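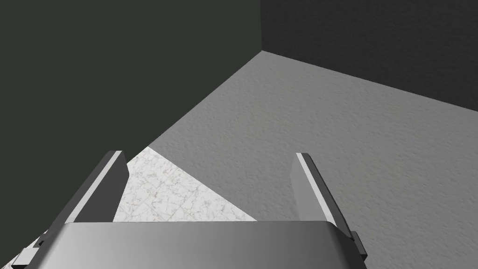 Gripper stops open in the sim and never goes for the drawer, then faults

Posted by clandgate_user in Simulation Help

Running a drawer pull task in Ziduva. Some episodes are fine, others the arm just parks itself facing the corner with the fingers open and sits there till timeout. Log says "joint effort limit" at step 700 and the safety stop trips. Episode cap is 2000. Nothing in its way that I can find. Already reinstalled, same thing. Need to know if its my controller or the scene before I put this anywhere near the real arm.

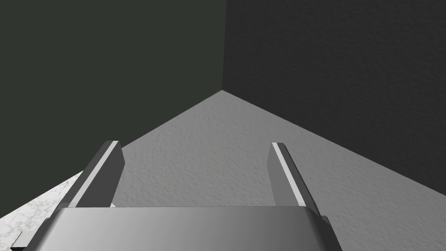 Wrist view, fingers open, nothing between them

Happens with two diferent seeds. Thanks in advance

jiltura_dev
Check your target frame. Sounds like the goal is getting read in world coords but your controller wants base coords. Arm heads for a spot it can't get to, pushes on its joint limits, effort climbs, stop trips. So the stop is doing its job, don't turn it off!! Print the goal pose at step 1 and again at step 500. If it moves and the drawer didn't, there's your bug.

pearce60
had this, just raise the effort limit. worked for me

jiltura_dev
Please don't do that if it's going on hardware. You'll bend something.

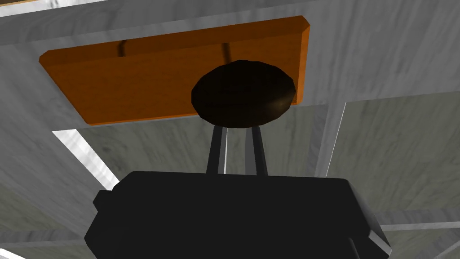 Second thing to look at is the approach offset, separate from the frame problem. Mine was measured to the drawer face when it should of been to the handle. With a round knob like the dark one here, sticking out from the orange wood, that matters a lot. Fingertips are just under it in this view, so if your offset is short you close on air or ram the knob from below. Set the goal on the knob center, open wide before the last bit of travel, and go slow. Then rerun your bad seeds with the limit left alone.

clandgate_user
Goal pose was drifting, yep. Fixing the frame now, offset after lunch. Limit stays at 60.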